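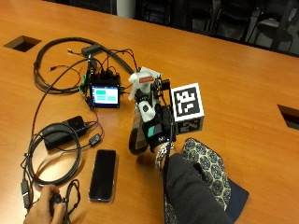 Dennis Bunting wrote after the last post to say that I am overthinking spray bottles, and that a damp cloth would do the same job on a wooden table with less equipment. He may be right for a kitchen table at home. A conference table gets coffee rings, hand grease, tape residue and whatever comes off the bottoms of bags, and a damp cloth moves most of that from one end to the other.

The table in question is orange-brown wood and I don't know what it is finished with. The Brallton building was fitted out in 2008 and the paperwork for the furniture is gone. With an unknown finish I assume the worst case and keep alcohol and ammonia off it. What goes on the table is water with a few drops of dish soap, sprayed on the cloth and wiped with the grain, then a second cloth with plain water, then a dry one. Spraying straight onto the surface puts too much liquid near the joints. I did it that way for a year and one seam has lifted enough to catch a fingernail.

Notes on the bottle. A trigger sprayer has a dip tube, a small piston, a spring and a check valve. When it stops drawing, the usual fault is the check valve, gummed up with dried soap. Running warm water through it for 21 pulls clears it most of the time. If that fails, look at whether the dip tube reaches the bottom. Replacement heads come with tubes cut long, and people trim them too short. Cut at an angle and leave the tip just touching the floor of the bottle.

Dark translucent bottles are fine for things that don't like light. The drawback is reading the level, which in brown plastic means holding it up to a lamp. I keep a 3000 ml jug of soap mix under the sink and refill from it at the start of the month. Older mix goes cloudy and smells of drains. Label the body of the bottle with the contents and the mix date. The labels on sprayer heads are no help with this, as heads get swapped between bottles.

Electronics get moved first. Anything with exposed boards or loose wiring stays well away from the spray, and if it can't be moved, that part of the table gets a barely damp cloth and nothing else. Fabric gets moved too. Scarves and sleeves pick up overspray, and soap dries as a pale ring on navy.

The other half of the job is what ends up on the table in bags. 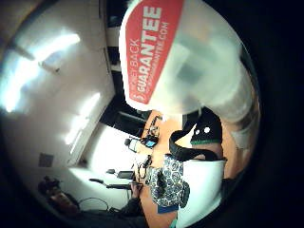 Nkrumah Issahaku asked in the comments whether it is worth keeping big plastic carrier bags at all, given how many of them split at the handles on the second trip. I keep the heavy ones. The shop bags with a red band and a money-back slogan down the side, lettering ending in GUARANTEE.COM, are a good size for carrying flat things upright. The milky plastic also lets you see that there is something in there, if not what it is.

My procedure, for what it's worth:

Hold the bag up to a ceiling light before reuse. Fluorescent tubes are good for this. Pinholes show as bright points, and stretched plastic shows as a lighter patch near the handles.

Put the heaviest item in first, flat face against the side seam.

No corners facing down. If a box has to go in corner first, put a folded cloth under it.

Don't leave a printed bag lying on a warm or freshly wiped table. Some inks transfer. I have a faint red line on the desk at home that has survived everything short of sanding.

Empty bags get folded lengthwise in thirds and rolled from the bottom to push the air out. I had them in a drawer at Fellcombe until the drawer wouldn't shut, and they are now in a shoebox with a limit of one shoebox.

Geetha Kartha has asked for the soap ratio again. It is three drops to a full bottle. More than that leaves a film, and the film is what makes people think the finish has gone dull.

Next post will be on felt pads for chair legs, once the replacements turn up. The adhesive ones I fitted in November have all migrated sideways.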